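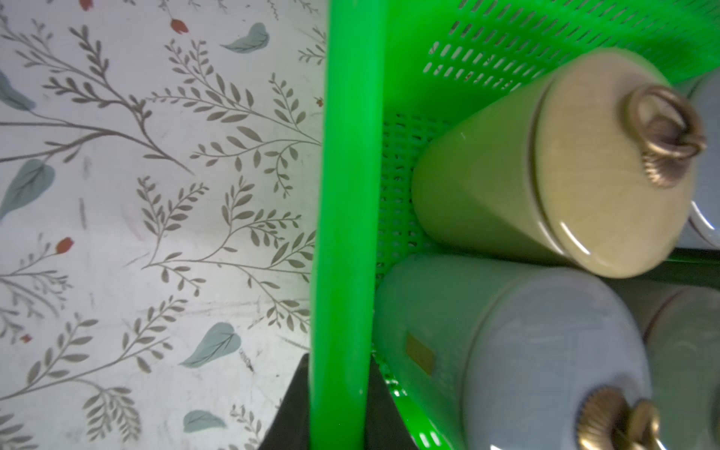 Itow 11 Motion and Grasp Planner
Made by Hastix
Item no. 3464
License: $800 per workcell, per year
In stock, to the extent that a download can be out of stock

Overview

Itow is planning software for one or two small arms working on a tabletop. It takes a camera view of the work area, decides which objects can be picked up and from which side, and sends joint paths to the controller you already own. It has been on sale long enough to reach version 11 and to pick up a settings menu with a settings menu inside it. We are working on that.

Most planners are shown off with a matte gray cube on a matte gray table. Itow gets tested on shiny things, round things, things with rings on their lids, and surfaces with more pattern than any depth camera would ask for. It does well on many of these. The ones it does badly on are listed under Known Limits, where we hope you will look before you buy.

What it does

Rim and edge grasps. Open containers are treated as things with walls. Itow looks for a stretch of rim thin enough to fit between the fingers, then plans a straight approach with one finger on each side. You set the finger thickness and opening. Please measure them. The default values belong to our gripper, and it is very attached to them.

Lying or standing. Cylinders are fitted in either position, and the grasp list changes to match. A lid knob can be marked as a handle, an obstacle, or "ask me." Choose "ask me" and it will ask you a lot.

Shared workspace. Each arm reserves the space it is about to move through, and the other arm plans around the reservation. If both want the same spot, the arm with the shorter remaining path goes first. You can reverse this rule if you like to watch a machine wait.
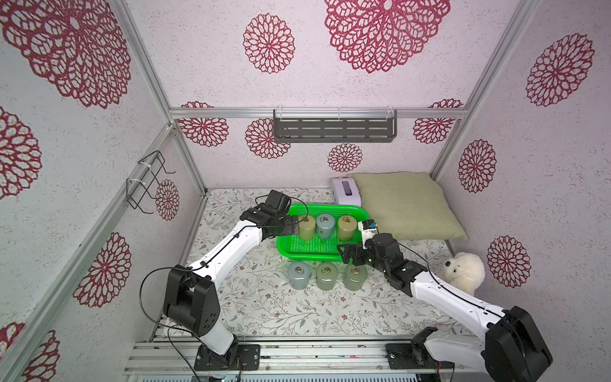 Crowded baskets are handled by the Turn Taking module, included in the price since the April update. It keeps a list of what each gripper is holding and stops the second arm from planning a path through the first one, a courtesy the older versions extended only on request. With the left jaws on an olive canister at one end of a green basket and the right gripper hovering over the opposite front corner, the planner has two wrists to keep apart, a rim to clear, and more canisters standing on the mat in front that it would prefer to leave upright. Large soft objects, such as a cushion or a plush seal, can be fenced off with a keep-out box drawn in the viewer. Draw it a little bigger than the seal.

Works with

Sison, our recording tool. Sison saves camera views, joint positions and planner decisions on one clock, so you can replay a bad grasp and find out whose idea it was. Sold separately.

Cekus, our calibration utility. Free with any license. It lines up wrist cameras and fixed cameras with the arm bases using a printed target. Print it at full size. "Fit to page" is the cause of 123 closed support tickets and one open one.

Other people's controllers. Anything that accepts timed joint positions should work. Anything that accepts them and then does something else is a matter for its maker.

What you need

A Linux computer with a supported graphics card
One or two arms with joint position feedback
Parallel-jaw grippers
At least one depth camera with a view of the whole work area; a wrist camera for each arm is recommended
An emergency stop you can reach without walking around the table

Known limits

Glossy lids can leave holes in the depth data. Itow fills small holes and reports large ones. It used to fill large ones too, with great confidence.

Perforated walls may be read as solid or as missing, depending on the camera angle. Turn on "mesh as solid" for baskets and crates.

Thin rings and wire handles are detected best by a wrist camera at close range. From a fixed camera, treat them as a rumor.

Cloth is not modeled. A mat that slides under a load will be treated as a table that has moved, and you will get a message saying so.

Licensing and support

One license covers one workcell, with one or two arms in it. Moving it to another computer takes a form and a short wait. Email support is included for the full year and is answered by the people who write the software, so replies may come with opinions.

Refunds are available until the first activation. The trial version has every feature and refuses to run at more than a quarter of full speed, a setting several customers have asked us to keep.

Page last updated 12 September 2020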